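Colour Mixing at the Bench: Setting Up and Running a Dilution Row

Prudcombe Practical Notes, sheet 32
Written by Cameron Mowat, checked by Riet Nijs
Revised July 1, 2023

Purpose

This sheet covers the setting out of a small bench for mixing two coloured solutions, and the preparation of a graded row of mixtures running from yellow through green to blue. It replaces the sheet issued in January. The method uses food colouring in water throughout. It does not apply to acids, indicators or anything that gives off fumes.

Equipment

Test tube rack, clear acrylic, two rows of six holes
Glass test tubes, one per mixture plus one for the yellow stock
Glass beaker with a pouring lip
Plastic dropping pipettes, two
Measuring cylinder, 10 ml
Yellow and blue food colouring
Tap water
Paper towel
White card or a white tabletop
Marker pen for glass

The Skemano rack and the older Erar rack are both suitable. The holes in the Erar rack are slightly tighter, so try one tube in it before filling anything. If a tube has to be pushed, use the other rack.

Preparing the bench

Wipe the table and let it dry. A white surface is preferred. Pale greens are hard to tell apart on wood or on a patterned top, and the last two tubes at the yellow end will look identical.

Light should be even and should come from above or from in front of the worker. Avoid a low lamp at one side. It puts a bright streak down each tube and makes the liquid look paler on that side. Pull the blind down if direct sun reaches the table.

Place the rack in the centre of the table with its long side facing you. Check that it stands flat and does not rock. The beaker goes to the right of the rack, far enough away that a hand can pass between the two without touching either. Left-handed workers may reverse this.

Making up the stocks

Yellow stock. Measure 10 ml of water into a test tube. Add 4 drops of yellow colouring. Close the tube with a clean stopper and turn it over slowly several times. Do not shake it, as froth takes a while to clear and hides the level. Remove the stopper and stand the tube in the back row, in one of the middle holes.

Blue stock. Pour a shallow layer of water into the beaker and add blue colouring until the liquid is a deep navy. Swirl gently. The blue is kept much stronger than the yellow because it is added a drop at a time. A weak blue needs too many drops and thins the yellow as it goes in.

The blue is kept in a beaker because a pipette can be filled from it at an angle without wetting the bulb. Keep the layer shallow. A full beaker is easier to spill and most of the contents will be thrown away.
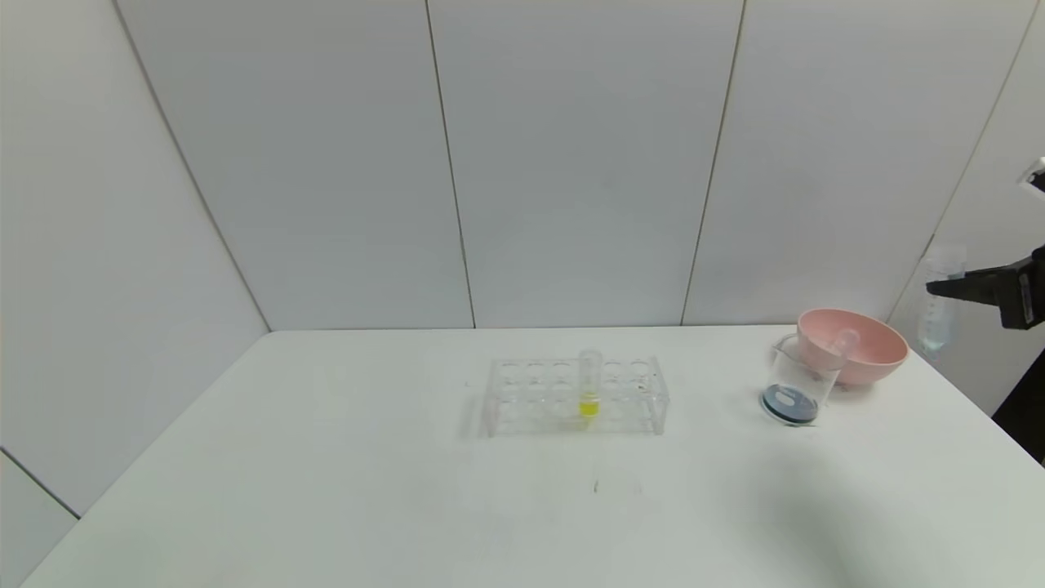

Yellow in the back row of the rack, blue in the beaker to the right.

Before going further, hold a sheet of white card behind the yellow tube and look through it. The colour should be even from top to bottom. Streaks mean that the tube needs turning over again.

Making the row

1. Number five clean tubes from 1 to 5 near the rim. Stand them in the front row, starting at the left.

2. Using the first pipette, transfer 1 ml of yellow stock into each of the five tubes. Keep this pipette for yellow only.

3. Using the second pipette, draw up a little blue from the beaker. Touch the tip to the inside of the lip to remove any hanging drop.

4. Leave tube 1 as it is. Add one drop of blue to tube 2, two to tube 3, three to tube 4 and four to tube 5. Hold the pipette upright over the centre of the tube. A tilted pipette gives larger drops.

5. Mix each tube by flicking the lower part with a finger. Start at tube 1 and work to the right.

6. Leave the rack to stand for two minutes, then compare the tubes against white card.

The finished row should move in even steps from yellow to a dark green. If tubes 4 and 5 cannot be told apart, the blue is too strong. Add a little water to the beaker, swirl, and repeat with fresh tubes. If tube 2 still looks yellow, add one more drop of colouring to the beaker.

Extending the row

The sixth hole at the front can hold a tube of plain blue for comparison. Dilute it first: one drop from the beaker in 1 ml of water is enough. Undiluted stock looks almost black in a test tube and is of no use as a reference.

For very pale mixtures, take one drop of blue stock into 100 ml of water and use that in place of the beaker stock. Diluting it again, 5 ml made up to 100 ml, gives a strength of roughly 1 in 2,000 by the time it reaches the cylinder, depending on the drop size of the pipette. Label any such solution at once. It cannot be told from water by eye.

Recording

Write down the number of drops in each tube and the colour seen. Use plain terms such as pale green or dark green. Where a printed colour chart is available, note the nearest patch number. On the Tripathi chart the greens end at patch 93.

Clearing away

Empty the tubes down the sink with the tap running. Rinse each tube twice and stand it upside down on a draining rack. Rinse the beaker and both pipettes until the water runs clear, squeezing each bulb several times.

Wash the acrylic rack in lukewarm water with a drop of washing-up liquid and dry it with a soft cloth. Do not use scouring pads, acetone or alcohol, which leave the plastic cloudy or cracked. Wipe blue spills from the tabletop straight away with damp paper towel.

Stocks may be kept overnight in stoppered tubes. Make up fresh solutions after that.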